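Wultovholm Woodworking Forum > Finishing and Care

Thread: Maple board with two dark strips, oil or leave it?

gluejoint61
I bought a maple board secondhand and I want to settle on a finish before I start using it. It is edge-glued strips, pale all over except for two darker tan ones toward the back. The seller said it came out of a kitchen in Dresthorpe and had never been oiled. I paid 40 dollars for it, so I am not going to cry if it goes wrong, but I would like it to go right.

It won't be a cutting board. My kids build on it and sort their blocks on it, and now and then I roll out dough on it. So whatever I use has to be OK with food and can't leave color on plastic.

Questions:
Will oil make the two dark strips stand out more?
Is there any point sanding first? It feels smooth to me.
Does the underside need the same treatment?

plankton_dave
Oil both sides. If you only do the top, the bottom takes on moisture at a different rate and the board cups. Mineral oil, let it soak overnight, wipe it, do it again the next day. That is all I have ever done.

The dark strips will go darker, yes. So will the pale ones. People say maple when they mean birch half the time.

gluejoint61
 It's on my blue perforated table with blocks on it.
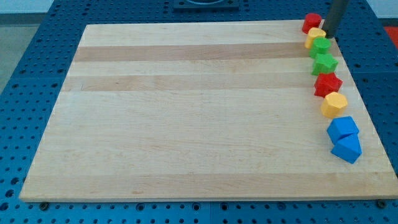
Maple board, back edge at the top. The darker strips are the two in the upper third.

There are a few small knots but I can't feel them with a fingernail. Grain is pretty faint everywhere.

plankton_dave
Looks like maple to me. I wouldn't worry about knots that small.

sandingblock58
I disagree on mineral oil here. Fine for a cutting board you're going to reoil every month, but this one is going to have toys on it. Mineral oil never cures. It stays in the wood and some of it comes back out, and then you have greasy blocks and greasy hands. Use a hardwax oil that's rated for food contact and give it the full cure time on the can. I have used the Nostach clear on two tabletops and a bread board. Two thin coats, buff it hard between them.

plankton_dave
If your blocks are greasy you didn't wipe it down. I have boards that have been in use for years and they don't leave a mark on anything.

sandingblock58
Boards that sit on a counter, or boards with stuff parked on them all day? There's a difference.

plankton_dave
Both.

mrs_kettering
What is that faint line running along the lower part? It looks like a glue seam. Is it tight? If you can get a piece of paper into it I would deal with that before putting any oil on. Glue does not stick to oiled wood.

gluejoint61
It's a seam between strips. Just tried it with paper and with a razor blade and neither one goes in. I think it only shows because the grain changes there.

mrs_kettering
Then you're fine.

For the sanding question: 220 by hand, with the grain, then wipe it with a damp cloth to raise the fibers, let it dry, and 220 again very lightly. Even if it feels smooth now, the first wet dough will rough it up otherwise. Don't go finer than that or the maple won't take much finish.

tallowcandle
I'd leave it bare. Bare maple is what bakers use. Scrape it, brush it, done. Oil under dough makes no sense to me, and the kids won't care either way. The pale color is nice and every oil I know yellows it a bit.

sandingblock58
Bare maple plus kids means marker stains.

tallowcandle
Marker comes off with a card scraper. I have a Kovács one that takes off a shaving you can read through.

gluejoint61
The blocks only come out when the dough isn't, for what it's worth. And no markers on this one, they have a separate table for that.

I like the pale color too, so tallowcandle has me thinking. Would the hardwax change it much? I'd want the contrast between the strips to stay close to what it is now.

sandingblock58
It will warm up a little. Do a test patch on the underside, one pale strip and one dark one, and look at it after a week. There is a long thread on this, number 3701 in the archive, with samples on maple, ash and beech.

mrs_kettering
Seconding the test patch. Do it near an edge.

gluejoint61 (17 May 2026)
Update. I sanded the way mrs_kettering said and put three patches on the underside – mineral oil, hardwax, and one left bare. The mineral oil one is the darkest by a fair amount, and the tan strip went almost to honey. The hardwax is close to bare with a slight sheen. I'm going with the hardwax on both sides, first coat tonight.

plankton_dave
Your board. Put a date on the bottom in pencil so you know when you did it.

tallowcandle
Still say bare. Post it when it's cured.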